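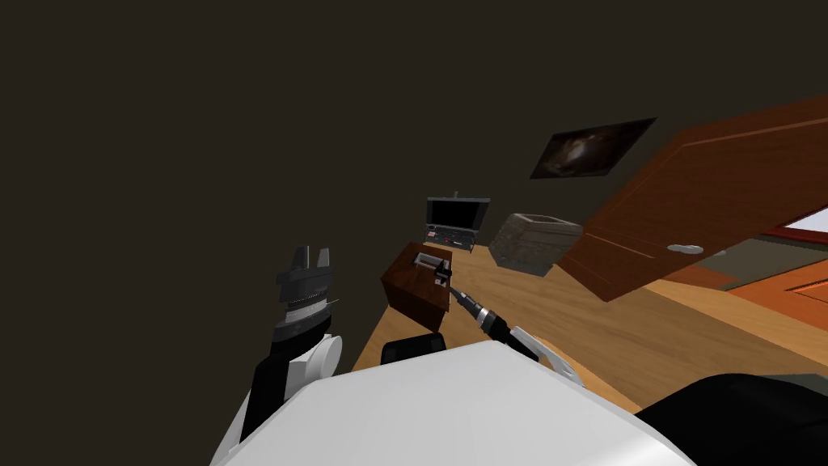

塗膜の光沢は、入射光のうち鏡面方向に反射する成分の割合で評価される。5月にNurkvilleのPlatmont社塗料工場を見学した際も、説明の大半はこの値の管理に充てられた。光沢は色と独立した量であり、同じ顔料配合でも、表面の微細な凹凸によって見え方が変わる。冒頭のCG画像でいえば、手前の白い外装は大部分が均一な淡い灰白色で、右下寄りに明るい艶が出ている。同じ明色でも、鏡面反射が目に届く箇所とそうでない箇所とでは明度の印象が異なる。目視だけで光沢を判定すると、観察角度と照明の位置に結果が左右される。工場が角度を固定した計測器を使う理由もここにある。

見学の対象は、水性の内装用塗料「Plulon」の製造棟と、隣接する試験室である。案内は製造技術課のAdeel Tarar氏、試験室の説明はHye-jin Sun氏が担当した。製造棟は長さ132 mの平屋で、原料受入口から充填場まで工程が一方向に並ぶ。溶剤系の製品は別棟で扱われており、今回の見学範囲には含まれていない。

前練り工程

最初の工程では、水、分散剤、消泡剤、防腐剤を投入した槽に、酸化チタンと体質顔料を加える。攪拌には鋸歯状の円板を備えた高速ディスパーを用いる。粉体は袋ではなくフレキシブルコンテナで搬入され、投入口に局所排気が設けられていた。投入速度が速すぎると、表面だけが濡れた凝集体が残り、後段のミルで解砕しきれないことがある。Tarar氏によれば、攪拌羽根の周速よりも投入順序の影響が大きく、分散剤の水溶液が均一になる前に粉体を入れたロットは、粒度の分布が広がりやすいという。

分散工程

前練り後のミルベースは、横型ビーズミルを通して循環させる。ミルの室内は冷却ジャケットで温度を抑えている。見学時には中塗り用の白色ベースが処理されており、1バッチの循環時間は8時間とのことであった。終点はつぶゲージで判定する。溝に試料を落とし、スクレーパーで引き、粒子の筋が現れる位置の目盛を読む。読み取りは引いた直後に行う必要がある。水性の試料は乾燥が早く、時間を置くと見かけの粗粒が増えるためである。

なお、分散を過度に進めても品質は上がらない。体質顔料まで細かくなると艶消し品の光沢が規格上限を超える場合がある。艶消し品では、艶消し用のシリカをミルに通さず、次の調合槽で低速攪拌により混合する方式が採られていた。

調合と調色

調合槽の容量は3000リットルである。ここで樹脂エマルション、造膜助剤、増粘剤を加え、粘度とpHを調整する。エマルションに高いせん断をかけると凝集の恐れがあるため、攪拌羽根は前練り槽のものより大きく、回転は遅い。増粘剤は少量ずつ希釈して投入する。原液のまま入れると局所的にゲル状の塊が生じ、最終ろ過の目詰まりの原因になる。

標準色は153色が登録されている。白色ベースに着色ペーストを計量添加し、小分けした試料を隠ぺい率試験紙に塗布して、乾燥後に測色する。濃色では乾燥前後の色差が大きく、濡れた状態での判定は行わない。濃い茶系については、Sun氏から補足があった。暗い色は拡散反射が小さいため、光沢のわずかな差が色の差として知覚されやすい。濃茶の艶消し品で、測色値は許容範囲内でも「白っぽい」と指摘された例があり、原因は光沢のばらつきだったという。現在は濃色に限り、測色と光沢の両方が同時に規格内であることを出荷条件としている。

試験室

光沢計の測定角は20度、60度、85度の3種類である。通常は60度を用い、高光沢品には20度、艶消し品には85度を併用する。測定前に黒色ガラスの標準板で校正し、標準板は使用のたびに柔らかい布で拭いて箱に戻す。試験片は平らなガラス板にアプリケーターで塗布したものを使う。曲面や刷毛目のある面では受光部に入る光量が変わるので、施工後の壁で測った値とは単純に比較できない。

ほかに、洗浄性試験機、恒温恒湿槽、ストーマー粘度計を確認した。洗浄性試験は、塗膜上でブラシを往復させ、素地の露出を調べるものである。艶消し品は、擦れた部分だけ艶が上がる現象も併せて記録する。評価は擦った部分と周囲の光沢差で行い、外観写真は参考扱いとしている。貯蔵安定性は加温保管後の粘度変化と沈降の有無で見る。容器の底の沈降物は、へらで抵抗の程度を確かめて段階評価する。数値化の試みはあるものの、担当者間の一致が十分であるため従来法を継続しているとの説明であった。

充填とろ過

充填前のろ過にはKuo製のバッグフィルターを使用している。差圧計の指示が管理値に達した時点で交換し、色替え時は差圧にかかわらず新品にする。配管の洗浄水は回収し、同系色の次バッチに希釈水の一部として戻す。淡色の後に濃色を流す順序で生産計画を組むため、洗浄水の廃棄はほぼ週末の切替時に限られる。

質疑

塗り継ぎ部の艶むらについて質問した。回答は、乾燥の進んだ端部に重ね塗りすると膜厚と表面粗さの両方が変わるため、塗料側の対策には限度があるというものである。造膜助剤を増やせば塗り継ぎ可能な時間は延びるが、臭気と汚れの付着が増す。現行品の配合はその兼ね合いで決められている。低温時の造膜については資料の提供を受けたが、社外への転載が認められていないため本稿では省略する。

5月　文：Ignacio Sorensen
印刷する｜メールで送る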